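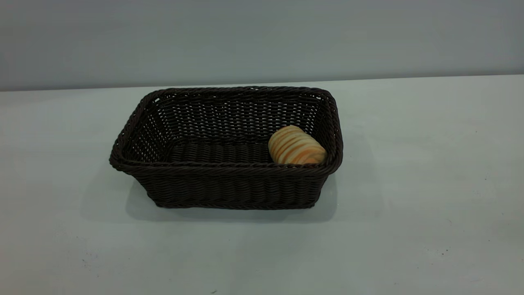 Getting a basket state check working in Flevlow

Quick notes from setting this up on the Prado cell. Assumes you have Flevlow installed and the fixed camera node running. If the camera node isn't publishing, fix that first, nothing below will work.

What we want: a yes/no on "roll is in the basket" at the end of each pick-and-place run, with no person watching. Sounds easy. The dark weave makes it less easy.

Step 1. Park the arm

Send the arm home before the check fires. Put the check node after go_home, not after open_gripper. If you hang it off open_gripper you get fingers in the view and the mask goes to pieces.

Add a delay of 300 ms after home is reached. Auto exposure needs to settle.

Step 2. Find the basket

Easy part. Near-black on a white table, so a plain brightness threshold does it. Start at 32 on the 0-255 scale and go up until the front side and the rim come out as one blob. Fill holes, keep the biggest blob, fit a rotated box.

Watch out for the shadow. It's soft and grey and falls in front of the basket, so if the threshold creeps too high the box grows toward the camera and your center is off. Draw the box on the live view and look at it. Really look.

Step 3. Do NOT use the holes

First version of my check said "anything bright inside the box is the object." Wrong. The back wall and the left end are open weave, table and wall show through as rows of little light dots. Got a positive on an empty basket every time.

Two fixes, use both:

- Median filter on the crop, kernel 5. Kills most of the dots.
- Color gate. The dots are grey, the roll is cream with orange-tan stripes. Convert to HSV and require some saturation. Low limit is fine, the dots have close to none.

Set it in the check block:

check: object_in_region
region: basket_box
median: 5
gate: saturation
min_blobs: 1
merge_stripes: true

merge_stripes matters. Without it the pale bands between the stripes drop out and one roll comes back as several thin arcs.

Step 4. Shrink the region

The rim is thick and sticks out past the walls. A roll balanced on the rim is not in the basket, but it overlaps the box. Pull the region in by the rim width on all sides, then test on the blob center, not on overlap. A roll shoved up against the short end like ours still passes becuase its center is well inside. If yours fails there you shrank too much, back off a bit.

Step 5. Vote

Don't trust one frame. Take 5, pass if they agree, otherwise return UNKNOWN. Do not map UNKNOWN to fail. Send it to its own branch and save the frames, you'll want them for tuning later.

Step 6. Hook up the planner

Fidier reads the result from /check/result. Three outcomes:

PASS: run reset, next episode.
FAIL: replan the pick, max 2 retries, then stop.
UNKNOWN: re-home, check again once, then stop.

Put the retry limit in the Fidier config, not in the Flevlow graph. If it's in both they fight and you get an arm that homes forever.

Known problems

Specks and scuffs on the table: ignored, they're outside the region.

Moved the basket? Box is refit every run so fine. Moved the camera? Redo step 2 from scratch.

Dark objects: saturation gate won't see them. Need depth for that, seperate page, not written yet.

Old configs from before January use roi instead of region. Flevlow loads them with no warning and checks the full image. Rename the key.

Flerov, Aug 12, 2018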